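Measuring and Hemming Floor-Length Curtains for a Balcony Door

Applies to: unlined and lined panels on a fixed track or rod, finished to floor length.

Tools and materials: steel tape measure, fabric shears, pins, iron, press cloth, matching thread, chalk, drapery weights (optional).

1. Prepare the fabric

Wash or steam the panel before measuring if it will ever be washed later. Cotton and linen blends shrink most in length, and a panel hemmed before its first wash often ends up short. Polyester is stable but should still hang for a day so that fold lines from the package relax. Check the care label for the highest iron setting.

2. Hang and measure

Install the track first. Hang the panel on its final hooks or rings. Measure from the eye of the hook to the floor at the left side, the center and the right side of the opening. Floors next to exterior doors are often out of level, and the three readings will differ. Use the shortest reading for a straight hem.

Subtract the floor clearance. For a door in daily use, 1/2 inch is the normal figure. For a fixed panel, 1/4 inch is enough. Do not let the fabric puddle in front of a door that opens inward. 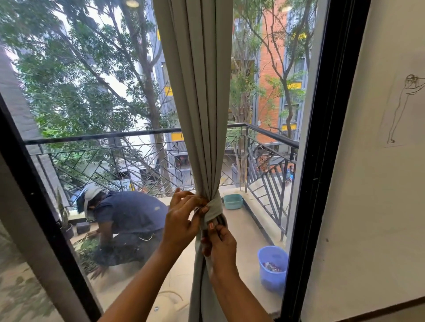

Hem allowance depends on fabric weight. Sheers take a double 3 inch hem, which needs 6 inches of extra fabric. Medium weights take a double 4 inch hem, which needs 8 inches. Heavy blackout fabric can be finished with a single 4 inch fold and a narrow turned edge to reduce bulk. Work out the cut length before tying the panel back in any way. A long curtain tied in a knot on itself, like the gray one at the glass door, uses up length in the knot and falls in narrower folds under it, so a measurement taken in that state will be wrong. Untie the panel, let it drop and steam out the creases first.

3. Mark and cut

Lay the panel face down on a flat surface. Measure the finished length from the hook line at each side and chalk a line across. This is the hem line. Measure down from it by the full hem allowance and chalk a second line. Cut on the second line only.

4. Press and pin

Fold the raw edge up to the hem line and press. Fold again by the same amount and press. Pin every 4 inches, with the pins at right angles to the fold. Rehang the panel and check clearance with the door both closed and open. Correct any error now.

5. Sew

Use a blind stitch for visible panels and a straight stitch for sheers. Set the machine to a longer stitch than for clothing, as short stitches pucker long hems. Slip weights into the corners before closing the sides. Slipstitch the corners by hand.

6. Final check

Steam the hem through a press cloth. Leave the panel hanging straight overnight, then check clearance again at both sides and the center.

Instructions by Chathurika Gunawardena
Last revised 23 September 2018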